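3장. 주행거리 특약 등록하기 (Cuteck 앱 기준)

작년에 제 차로 직접 해 보고 적어 둔 걸 이번에 앱이 바뀌면서 다시 고쳤어요. 화면 이름은 새 버전에 맞췄습니다.
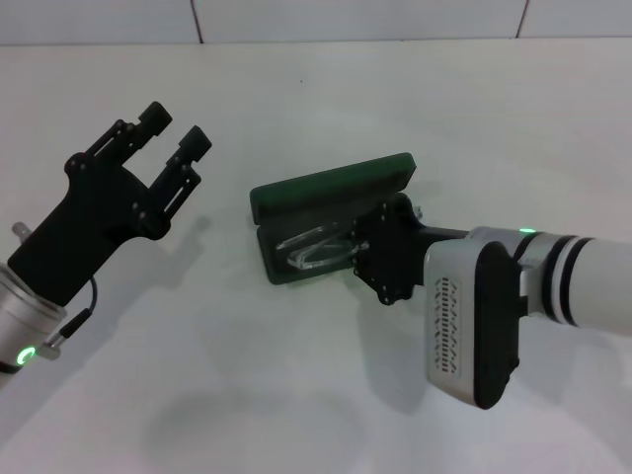

사진 3-1. 흰색 테이블과 연회색 타일 벽

2장에서 회원 가입하고 차량 등록까지 마치셨죠? 그럼 이제 주행거리 특약으로 넘어갈게요. 1년 동안 탄 거리가 짧으면 보험료 일부를 돌려받는 특약인데, 등록을 제대로 안 해 두면 아무리 적게 타도 환급이 안 나옵니다. 제가 첫해에 딱 그랬어요. 출퇴근은 지하철로 하고 차는 주말에 마트 갈 때만 썼는데, 계기판 사진을 한 장 빼먹어서 한 푼도 못 받았습니다. 지금 생각해도 아깝네요.

3.1 시작하기 전에 챙길 것

- 자동차등록증 (종이든 전자문서든 괜찮아요)
- 보험증권 번호. Rurnlow 다이렉트로 가입하셨으면 가입 완료 문자 맨 아랫줄에 있습니다.
- Cuteck 앱이 깔린 휴대폰
- 시동을 걸 수 있는 상태의 차. 의외로 이걸 깜빡하고 집 소파에서 시작하는 분들이 많더라고요(저도요).

참고: 가족 명의 차라면 증권에 적힌 피보험자 본인 휴대폰으로 해야 합니다. 부부 한정으로 가입했어도 마찬가지예요. 배우자 휴대폰으로 하면 5단계까지 멀쩡하게 가다가 본인 인증에서 막힙니다.

3.2 가입 시점 주행거리 등록

1. 차에 타서 시동을 걸고, 계기판에 누적 주행거리가 뜨게 합니다. ODO라고 적힌 숫자예요. TRIP은 구간 거리라서 안 됩니다. 차종에 따라 핸들 버튼이나 계기판 옆 꼭지를 눌러야 바뀌는 경우도 있어요.

2. Cuteck 앱을 열고 아래쪽 메뉴에서 "내 보험"을 누릅니다.

3. 차량이 두 대 이상이면 차량번호를 먼저 고르세요. 맨 위에 나오는 차가 기본으로 잡혀 있으니 그냥 넘기지 마시고 한 번 확인해 주세요.

4. "특약 관리"로 들어가서 "주행거리"를 누릅니다. 목록에 없으면 가입할 때 특약을 안 넣은 겁니다. 그럴 땐 3.5로 가세요.

5. 약관 동의 화면이 나오면 읽고 동의한 뒤 본인 인증을 합니다. 저는 간편 인증이 제일 빨랐어요.

6. "계기판 촬영"을 누르고 앱 안에서 바로 찍습니다. 앨범에 저장된 사진은 올릴 수 없게 되어 있어요. 예전 버전에서는 됐는데 이번에 막혔습니다.

7. 이어서 차량번호판을 찍습니다. 앞이든 뒤든 상관없는데, 지하 주차장이라면 밝은 쪽으로 찍는 게 속 편해요. 플래시를 켜면 번호판이 하얗게 날아가는 일이 잦습니다.

8. 앱이 읽어 낸 숫자가 화면에 뜹니다. 계기판 숫자하고 똑같은지 한 자리씩 맞춰 보세요. 제 차는 3,936km였는데 앱이 앞자리 3을 8로 읽더라고요. 틀렸으면 숫자를 눌러서 고치면 됩니다.

9. "제출"을 누릅니다. "접수되었습니다"가 뜨면 화면을 캡처해 두세요.

주의: 운전 중이거나 신호 대기 중에는 절대 하지 마세요. 주차하고, 변속기를 P에 놓고, 그다음에 하셔야 합니다. 창문 없는 차고라면 사진만 찍고 바로 시동을 끄시고요.

주의: 8단계에서 숫자를 고칠 때 소수점 아래는 넣지 마세요. 점이 무시돼서 열 배로 들어갑니다. 취소하려면 상담원 연결까지 가야 해서 꽤 번거로워요.

3.3 접수 확인하기

제출하고 나면 보통은 그날 안에 알림이 옵니다. 상태는 세 가지로 나와요.

"심사 중": 그냥 기다리시면 됩니다. 저녁 6시 넘어서 제출하면 다음 영업일로 밀려요.

"등록 완료": 끝났습니다! 이 화면도 캡처해 두시면 좋아요.

"재촬영 요청": 사진이 흐리거나 번호가 안 읽혔다는 뜻이에요. 알림을 누르면 6단계 화면이 바로 열립니다. 처음부터 다시 할 필요는 없고요.

저는 재촬영 요청을 두 번 받아 봤는데 한 번은 계기판 유리에 햇빛이 반사돼서, 또 한 번은 경고등 안내 문구가 숫자를 가려서였어요. 문구가 뜨는 차는 몇 초 기다렸다가 사라진 다음에 찍으면 됩니다.

참고: 알림을 꺼 두셨다면 앱 오른쪽 위 종 모양에서 직접 확인하셔야 해요. 문자는 따로 안 옵니다.

3.4 만기 때 한 번 더 등록

여기가 제일 많이들 놓치는 부분이에요. 가입할 때 한 번, 만기 때 한 번, 이렇게 두 번을 등록해야 환급액이 계산됩니다. 방법은 3.2와 똑같고, 4단계에서 "주행거리" 대신 "만기 정산"을 누르는 것만 달라요.

1. 만기가 가까워지면 앱에 "만기 정산" 버튼이 생깁니다. 그 전에는 회색으로 되어 있어서 눌러도 반응이 없어요.

2. 계기판과 번호판을 찍어서 제출합니다.

3. 환급받을 계좌를 입력합니다. 피보험자 본인 명의 계좌만 됩니다.

4. 예상 환급액이 뜨면 확인을 누릅니다.

제 증권에서는 연간 3,000km 이하가 환급률이 제일 높은 구간이었어요. 저는 그 구간에서 85km를 넘겨 버려서 한 칸 아래로 정산됐습니다. 연말에 친구네 집들이만 안 갔어도... 뭐, 잘 놀았으니 됐죠. 구간과 환급률은 가입 연도하고 상품마다 다르니까 꼭 본인 증권의 특약 설명란을 보세요. 제 숫자를 그대로 믿으시면 안 됩니다.

주의: 중간에 차를 바꾸셨다면 옛날 차를 넘기기 전에 계기판을 찍어 두셔야 해요. 차가 이미 떠난 뒤에는 그 기간의 거리를 증명하기가 아주 어렵습니다. 매매 계약서에 적힌 주행거리로 대신할 수 있는지는 상담원에게 물어보세요.

3.5 특약이 목록에 없을 때

가입할 때 특약을 안 넣으셨어도 너무 실망하지 마세요. 계약 중간에 추가할 수 있는 상품도 있습니다. "특약 관리" 맨 아래 "특약 추가"를 눌러 보시고, 거기에 주행거리가 보이면 선택한 다음 3.2의 5단계부터 이어서 하시면 돼요. 안 보이면 다음 갱신 때 넣는 수밖에 없습니다. 저는 휴대폰 달력의 6월에 "특약 확인!"이라고 적어 뒀어요. 제 만기가 6월이거든요.

3.6 Grandico 단말기를 쓰는 경우

차에 Grandico 주행 기록 단말기를 꽂아 두셨다면 사진을 안 찍어도 됩니다. 대신 처음에 앱과 연결을 해 줘야 해요.

1. 단말기를 차량 진단 단자에 꽂습니다. 대부분 운전석 무릎 쪽 아래에 있어요.

2. 시동을 걸고 단말기 불이 깜빡이다가 멈출 때까지 기다립니다.

3. 앱에서 "내 보험", "기기 연결" 순서로 누르고 휴대폰 블루투스를 켭니다.

4. 기기 목록에 이름이 뜨면 고르고, 단말기 뒷면의 인증 번호를 입력합니다. 꽂고 나면 뒷면이 안 보이니까 꽂기 전에 적어 두세요. 저는 두 번 뺐다 꽂았습니다.

5. 현재 누적 주행거리를 직접 한 번 입력합니다. 이 값이 출발점이 돼요.

참고: 블랙박스가 같은 단자를 쓰고 있으면 분배 케이블이 필요해요. 저는 동네 용품점 Lò에서 샀는데 케이블이 길어서 페달 쪽으로 늘어지더라고요. 꼭 묶어서 고정하세요. 발에 걸리면 정말 위험합니다.

주의: 단말기를 오래 빼 두면 그동안의 거리가 "미확인"으로 잡힐 수 있어요. 정비소에서 빼 달라고 하면 나중에 다시 꽂혔는지 확인하시고, 혹시 모르니 그날 계기판 사진도 한 장 찍어 두세요.

3.7 자주 막히는 곳

본인 인증 문자가 안 와요.
스팸함을 먼저 보세요. 알뜰폰이면 통신사 고를 때 "알뜰폰"을 따로 골라야 합니다.

카메라가 까맣게 나와요.
휴대폰 설정에서 Cuteck 앱의 카메라 권한이 꺼져 있을 때 그래요. 켜고 나서 앱을 완전히 닫았다가 다시 여세요.

계기판을 교체했어요.
정비 명세서에 교체 전과 교체 후 주행거리가 둘 다 적혀 있어야 합니다. "특약 관리"의 "서류 제출"로 올리시면 되고, 이 경우엔 심사가 며칠 더 걸려요.

제출했는데 거리가 지난번보다 줄었다고 나와요.
십중팔구 TRIP을 찍으신 거예요. 3.2의 1단계로 돌아가서 ODO로 바꾸고 다시 찍어 주세요.

사고 접수와 긴급 출동 설정은 4장에 있습니다.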